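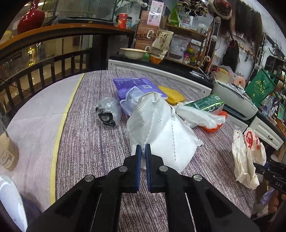 Every March some company tells me the laundry-folding, table-clearing robot is nearly ready. This time it was Clakness, whose demo ran 605 seconds and was cut at least twice. Nadine Mahasneh sent me the link with the subject line "your job is safe."

I keep asking the same dull question. Can it tidy a table it has never seen? A folded mask, a ball of clear plastic, a crumpled wrapper leaning on a package — which of those do I keep? I'd have to think about it myself.

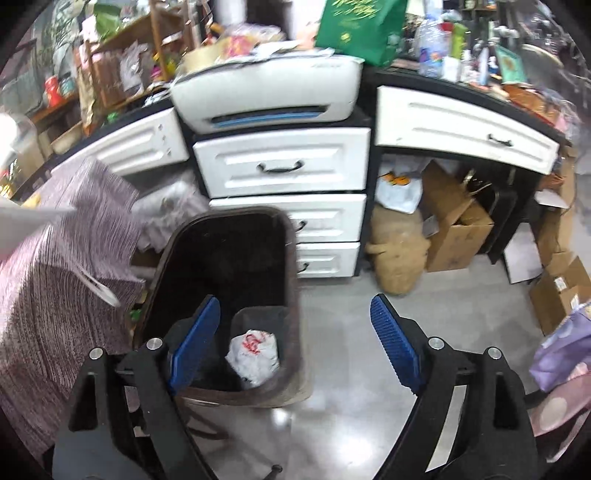 5 min read

Then there's the bin. Dropping things in is the easy part, and I'll grant that grippers are good at it now. I want to see one get around the bags and open boxes on the floor, then come back for the papers on top of the printer without asking me anything.

Elias Sabbagh thinks I'm being unfair and that Satesska will have it solved in up to 714 days. He wouldn't say where he got that. I've put it in my calendar anyway.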